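From: Skasumier
To: Delline Allotments list
Subject: Re: [Delline] Compost heap gone sour

Hello all, and thank you for the kind messages about my knee, which is mending nicely.

Furska wrote on Wednesday:
> Ours smells like a drain and there are little flies
> everywhere. Should we dig it all out and start over?

Please don't dig it out! Mine went just the same way in February, and a good turn with the fork and plenty of torn cardboard brought it round in about 6 weeks. I suspect too much kitchen waste went in all at once, with nothing dry between the layers.
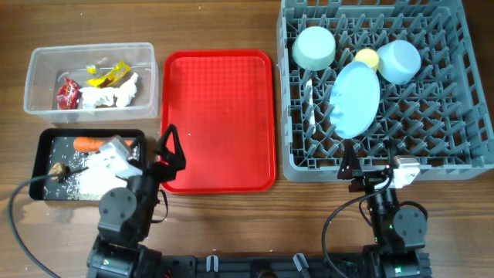

The other thing I'd look at is the lid. Ours at the Asfaw Lane end lets the rain in at one corner, and a soggy heap will sulk whatever you feed it -- an old bit of carpet laid on top works wonders.

As for cooked food, I know we go round and round on this, but I keep it out of the open bins altogether. Scrape it off at home, please, and put it in the council caddy.
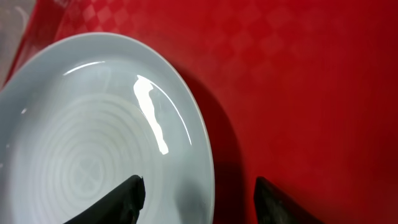 A pale plate with rings in the middle.

Wrappers are my other grumble. I picked 12 out of bay two last time I turned it, and they never rot down, bless them.

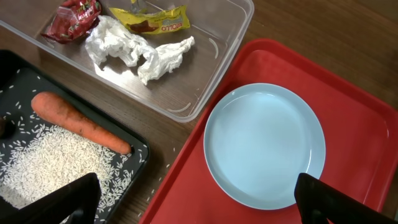

Furska wonders whether tissues can go in with the peelings, having read both yes and no. I'd say yes to plain ones, in moderation and well mixed in, but never the wet wipes.
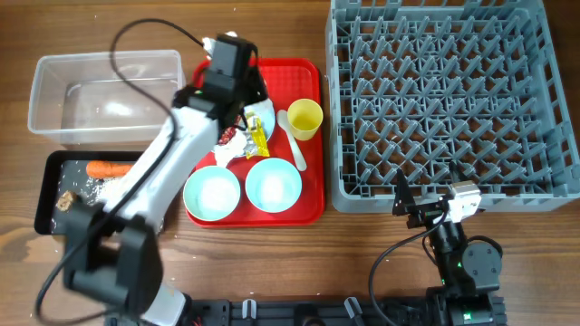
Anyway, I'll be down at 10 with the big fork if anybody fancies lending a hand, and I'll bring a flask.

Warmest wishes,
Skasumier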